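Drellmont workshop news
Hand fault at the Tanero test line: what we found

Many readers wrote to us after the short notice in October, so we want to explain the fault a little better.

The hand on our Tanero unit stopped answering on a Sunday night, in the middle of a long endurance run. The plan was 2,000 closing cycles without a pause. At cycle 1,693 one finger did not open again, but the controller continued to report a normal position. The arm then started its next move with the finger still bent. The force limit stopped the arm before any damage was done, and no person was inside the fence.

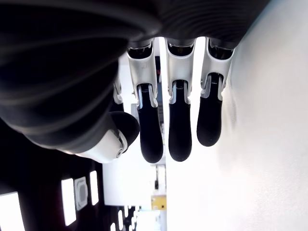 We first suspected the motor, and we lost two days with this idea. The motor was good. The real cause was a small pivot joint in the finger linkage, which had become stiff. The position sensor sits on the motor side of the joint, so it could not notice that the fingertip stayed behind.

Chevalier, who supplies our linkage parts, has agreed to replace the full set. Until the new parts arrive, we ask all Flolis users to follow these rules:

Check every finger by hand after each 1,000 cycles, with the power off.
Do not start an endurance run without a person in the building.
If a finger feels slow, stop and write to us. Please do not add oil, it attracts dust into the joint.

The controller software will also get a new check that compares motor current with the expected value. It is now in testing and we will send it to all users together with the installation notes.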